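Junik Lab Course, Handout 8
Good practice before you let anything move

2018-03-29

14 shares | 3 comments

Last week's reports were mostly fine, apart from the ones in which the arm had gone through the table. A simulator will let you do this all day without a word of complaint. The rules below exist to make you behave as if it would complain.

Rule one: write down the task before you run it. "Move the box" is a wish. "Box ends up on the red target, upright, arm back at rest" is a task, and a stranger could mark it.

Rule two: set the speed limit in the config file and leave it there. The Mudgway group raised theirs to save time in October and then spent 11 days finding out why nothing worked at normal speed. They have asked me to stop telling this story.

Rule three: fix your random seed and report it. If the run only succeeds on one seed, report that too — I will find out anyway.

Rule four: change one thing at a time. Lighting, floor texture and clutter all count as things. So does the version of Ziltlow you updated at midnight.

Rule five: decide what counts as a failure before the first trial. A box that lands half on the target is a failure if you said so beforehand, and an argument if you didn't. 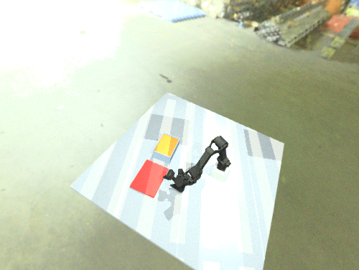
Rule six covers resets. Every trial starts from the same arm pose, and the log has to say what that pose was. "Roughly where it was" is not a pose. If you nudge the box by hand between trials, write down the new position, even if the nudge was very small and you are a very careful person.

For the Plekemside exercise, work in groups of 2 and hand in the log with the report. Reports without logs will be read with great interest and given no marks.

14 shares | Leave a comment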